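# Plush panda

A **plush panda** is a stuffed toy made in the likeness of the giant panda.

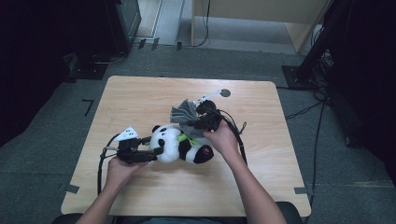

*A plush panda with a green bamboo-shaped piece, lying on its side on a table.*

Most are white with black ears, limbs and eye patches, and many hold a sprig of fabric bamboo. The pile is usually polyester – cotton and mohair are less common – over a loose fiber filling.

## Sizes

The Drummond pattern, sold by Clemholm, comes in 2 sizes, 330 mm and 400 mm long. The larger weighs around 6 ounces more.

## Care

Surface washing is usual. Matted pile can be brushed once dry. Toys with sewn-on parts are kept out of the dryer.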